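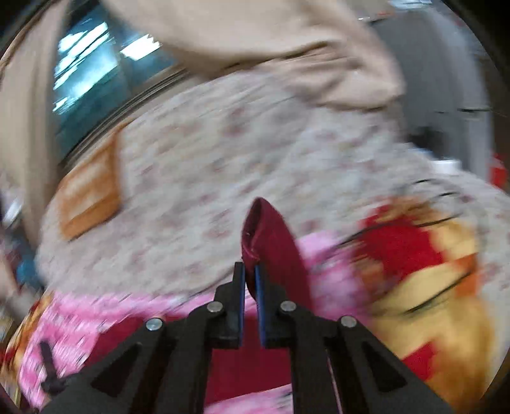

Blue pads closed on the folded edge of a maroon piece, mixed pile behind.

Laundry Grippers: Tips From a Doubter

By Beverley Tomoana

Posted 8 April 2025

I fold clothes by hand and I expect to go on folding them by hand. Readers keep writing in to ask whether a hand-held gripper is worth having for sorting a mixed heap, and whether the makers' claims hold up. I tried two, the Nukside and the Fekden, over several weeks of ordinary washing. My short answer is no for most homes. If you already own one, or you are testing one for somebody else, these tips will save you some temper.

Go for the fold. A flat sheet gives narrow fingers nothing to close on. Find a ridge or a doubled edge, bring the fingers down on either side of it and squeeze. Hems and seams are the easiest targets in any pile. Both tools managed seams. The sales pages make a great deal of this, but so does a clothespin.

Squeeze before you lift. The Fekden has a light trigger, and it is tempting to close and pull in one motion. Do that and you drop half of what you pick. Close, wait a beat, then raise it slowly.

Keep the pads clean. Lint kills the grip faster than anything else I found. I wipe mine with a damp cloth and let them dry. The Nukside leaflet says to replace the pads after 300 picks. I was still on the first set well past that and couldn't feel a difference, so draw your own conclusions about who that number helps.

Don't test on one fabric. The demonstration clips always seem to use a washcloth. Use a real heap, with prints and plains and thick and thin all tangled together, and see how often the gripper brings up two things when you wanted one. On my worst load the Nukside did it so often that I put it down and used my fingers.

Write down the misses. If you are comparing tools, a tally on the back of an envelope will do. I made 178 tries with the Nukside and got a clean single pick on 135 of them. That sounds respectable until you remember that a person does it nearly every time while watching television. I gave up on the Fekden after 42 tries with a sore thumb, so I won't pretend the two had an equal trial.

Check the screws. Linkages work loose with all that opening and closing, and a loose one lets the fingertips cross. Snug them up by hand with the right size screwdriver. Overtightening makes the whole thing stiff, as I learned on the Fekden.

Watch buttons, lace and loose knits. I would not put either tool near a sweater you care about.

Ignore the add-ons until the basics work. Lowther sells a clip-on camera and Vosow sells a controller that is supposed to record your grip so that a robot arm can copy it later. I borrowed both. The camera added weight just where my wrist didn't want it, and the Vosow box needed setting up again every time I unplugged it. Perhaps an arm will fold my pillowcases one day. I would like to see it get a fitted sheet out from under a bath towel first.

Store it open. Pads left pressed together for a week came apart with a dent in them, which took a day or so to ease out.

A reader has offered to lend me a pair of wider fingers in June. I'll run them on the same kind of load and add the tally to this page.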